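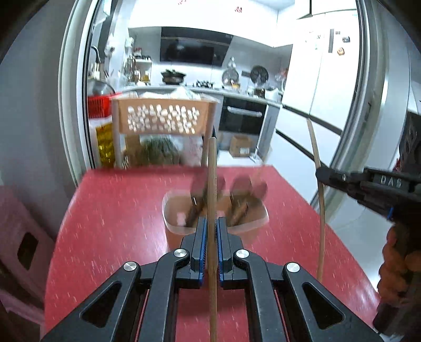 Sornby House kitchen meeting, Sunday, 6 pm

Present: Nanami Takagi (chair), Aoi Takeda (minutes). Apologies from Wike.

1. Last minutes agreed. The tap washer is carried forward again.

2. Food left out. Plastic tubs of cooked food are to have a lid and a name on them before they go in the fridge. Aoi asked for a shelf each. Agreed, Nanami to draw up a list.

3. Chopsticks and utensils. Pairs are getting mixed up. The plain wooden ones are shared - the patterned ones are not to go in the pan.
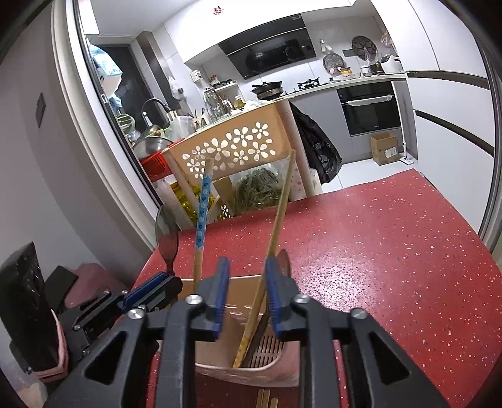
All of them go back in the pink holder with the spatula and ladle, handles down for spoons. Loose ones on the red worktop to be put away by whoever cooks last.

4. Shelf cart. Greens and oil stay on the lower tier. No cardboard boxes on the floor after bin day.

5. Money. Kitty stands at 381. Grido quoted 977 for a new hob, over what we can spend. Aoi to ask Cindent for a price.

Next meeting in 14 days, same time.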